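Search this site Search Advanced search

4. Evaluation of the Huka Hand-Held Gripper Kit

4.1 Kit and configuration

The Huka kit is sold as a pair of hand-held grippers with a recording program and a short printed manual. It is intended for groups that want to record two-handed manipulation by a person and use the recordings to train a robot arm later. We bought one kit at list price and used it as delivered. The supplier, Isport, had no part in the design of the tests and did not see the results before submission.

Each gripper was connected by cable throughout the evaluation. A wireless option is listed in the catalog, but it was not in stock when we placed the order in May. The recording program was set to its default profile, and the jaw opening was calibrated at the start of every session with the routine described in the manual. Calibration had to be repeated when the operator changed, as the stored values did not carry over well between hands of different sizes.

4.2 Tasks

We used four tabletop tasks drawn from the Jikulari task list, all of them based on ordinary tableware. Thin and shallow items were preferred over blocks and cups. A block can be picked up with a poor grasp and still give a usable recording, while a chopstick or the handle of a spoon usually can not. The operator worked seated, with both grippers held over a white board laid across the table. Start positions were varied by hand between trials and were not marked on the board.
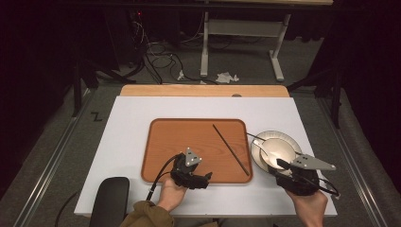

Figure 4. Tableware task with the Huka kit. The left gripper is over the tray with the chopstick; the right gripper is at the plate and spoon.

A total of 144 trials were recorded. A trial was counted as complete when every item had reached its target without being dropped and the recording contained no gap longer than 100 ms. Trials that met the first condition but not the second were kept in a separate set and are not included in the comparison with the Takács kit in Section 5.

4.3 Observations on handling

The operators found the grippers easy to learn but tiring in long sessions. Most complaints concerned the pull of the cable when the wrist was turned outward. Routing the cable behind the hand reduced the problem – it did not remove it – and we suggest that buyers plan the cable path before fixing the height of the seat.

The flat jaw plates gave a steady hold on spoon handles. Chopsticks were harder. When one lay flat on a tray, the jaws had to come in at a low angle, and contact with the raised rim often ended the attempt. Narrower jaw tips are offered as an extra but were not tested.

The recording program writes a new file for each trial and stops without a warning when a session reaches 500 files. The limit is not mentioned in the manual. Isport has confirmed it and states that a later version will display a message.

Contact the editorial office | Copyright 2022 The authors | Back to top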